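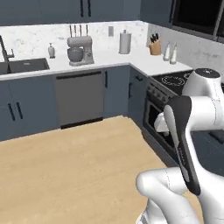
Is an induction range worth it if my gas one still works?

Posted by Mireille Texier
April 29, 2024

The salesman at Le Goff wants me to swap my gas range for a Keteo induction model. He says it will "pay for itself" in 5 years. I cook for two people and my gas bill is small even in winter, so I don't see where that money is supposed to come from. He also quoted more than $1000 for the range and got vague when I asked about wiring. Has anyone here done this and kept the bills?

Vojtěch Zeman

I did it last August and I kept the bills. My gas use went down, my electric use went up, and the difference came to 27 dollars over the whole winter. That won't pay for anything. The wiring is where they get you. If you only have a regular outlet behind the gas range, you need a new 240-volt circuit, and depending on your panel that can cost as much as the range does. Get an electrician's quote in writing before you sign — and not from the guy the store recommends.

I do like cooking on it. Water boils fast and the top wipes clean. But 2 of my old pans don't work on it. Hold a fridge magnet to the bottom of yours. If it doesn't stick, plan on replacing that pan.

Ask him to show you the math for the 5 years. Mine couldn't.

nonine_fan

just get it, gas is old news. my sister has a Nonine one and loves it

Linent

Check for rebates where you live, but read the rules first. Some only apply if the old range is removed by a licensed installer, and a few run out of money before the year is over. I wouldn't count on one until it's approved.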